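Walk-Through Checklist for a Rented Hall, With Remarks

I help run a supper club that moves around, so I have inspected more halls, lodges and former churches than a person should. Each one comes with a folder that says everything was checked. This is what I check anyway. It takes 45 minutes if the lights work and most of an afternoon if they don't. Print it, bring a pencil, and bring a flashlight that you have tested at home.

1. ARRIVAL AND OUTSIDE

[ ] Building number readable from the street
[ ] Path to the main door lit after dark
[ ] Steps sound, edges marked
[ ] Handrail attached at both ends

Comment: The handrail item is there on account of Druden Lodge, where the rail was attached at one end and, I suppose, by good will at the other. Give it a proper pull. If it comes off in your hand you have found something out, and you can write it down with the other hand.

The building number matters more than it looks. An ambulance driver should not have to know that the place is "the old creamery, you can't miss it." People miss it every time we hold a supper there.

2. EXITS

[ ] Every exit opens from inside without a key
[ ] Nothing stacked in front, behind or "just for tonight"
[ ] Exit signs lit
[ ] Doors open all the way, not most of the way

Comment: Open them. Don't look at them and nod. At the Kalniņš Rooms the back exit passed three of my visits by being looked at. On the fourth I leaned on it and met a row of folded tables on the other side. The management was very surprised, and so were the tables.

Chains on the bar are a fail. A sign saying the chain comes off during events is also a fail, with worse handwriting.

3. FLOORS

[ ] No raised nails, screws or board ends
[ ] No soft or springy spots
[ ] Rugs flat, with backing, or gone
[ ] Thresholds visible and level
[ ] Cords off the walking route, or covered and taped

Comment: Walk the whole room in socks. I know how this sounds. A shoe will forgive a nail head that a sock won't, and you want the unforgiving report. Then put your shoes back on and walk the route from the kitchen to the far tables with a tray, at the speed a server walks when the soup is late. 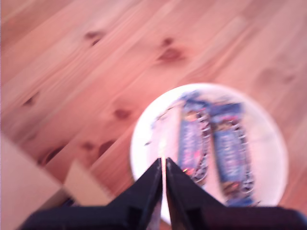

Ask when the floor was last finished and with what. The usual answer is "a while ago," followed by the name of a product that may or may not be what's on there. If there has been a dance the night before, ask about powder. I like a dance as much as anyone, but the stuff they put down for one is no friend to a person carrying gravy.

Springy spots get a chalk mark and a call. Moving a table over one is interior decorating, and doesn't belong on this form.

4. KITCHEN

[ ] Extinguisher present, charged, tag in date
[ ] Fire blanket within reach of the stove, not above it
[ ] Hood filters clean enough to touch
[ ] Gas shutoff found, and the handle turns
[ ] Fridge thermometer present and reading 40°F or below
[ ] Hand sink has soap, towels and hot water

Comment: The hood filter test is touching it. If you would rather not, you have your result.

At Citus Hall the gas shutoff is behind the piano. I have raised this. The reply was that the piano is very hard to move, and I agreed that it was, and we looked at each other for a bit. We now serve cold plates at Citus Hall.

Check the drawer with the knives before you put your hand in it.

5. ELECTRICAL

[ ] Panel door opens, breakers labeled
[ ] Labels match what the breakers do
[ ] No power strip plugged into another power strip
[ ] Coffee urns on separate circuits

Comment: We run 2 urns, and they must never share. I learned this in April in front of a full room. The panel at the Volgate Annex has a breaker marked MISC, which controls the stage, half the restrooms and, as far as I can tell, morale.

6. RESTROOMS

[ ] Locks work from inside and can be opened from outside
[ ] Floor dry around the base of everything
[ ] Grab bars solid

Comment: Same pull test as the handrail. Same pencil.

7. BEFORE YOU SIGN

[ ] Folder read, including the back pages
[ ] Problems written down, with a copy left at the building
[ ] Emergency numbers posted by the phone or the door
[ ] First aid kit opened, and something in it besides a sling

Comment: Don't sign for what you didn't see. If a room was locked, write "locked" on the line. I have signed one form in my life on somebody's word that the attic was fine, and I still think about that attic.

Unfinished items go to the top of the next visit's form in ink.

READER COMMENTS

tray_four
The sock walk is real. Found a staple in our church basement inside a minute. Found it with my heel, but found it.

Marshpotato
Our folder says the extinguishers are checked yearly. It has said so in the same pen for as long as I've been going. Adding the tag line to our sheet, thanks.

lidded
Would you add a line for folding chairs? We lost one under a large uncle at a christening. Uncle fine, chair not.

doorwedge15
Doors propped open with extinguishers. Please put that in. I see it everywhere and it makes me want to lie down.

RELATED

Chafing Dishes: What Goes Under Them and What Shouldn't
How to Read a Hall Rental Agreement Before It Reads You
Folding Tables, Ranked by Pinched Fingers
Packing the Supper Van
Parking Lots After Dark: A Shorter Checklist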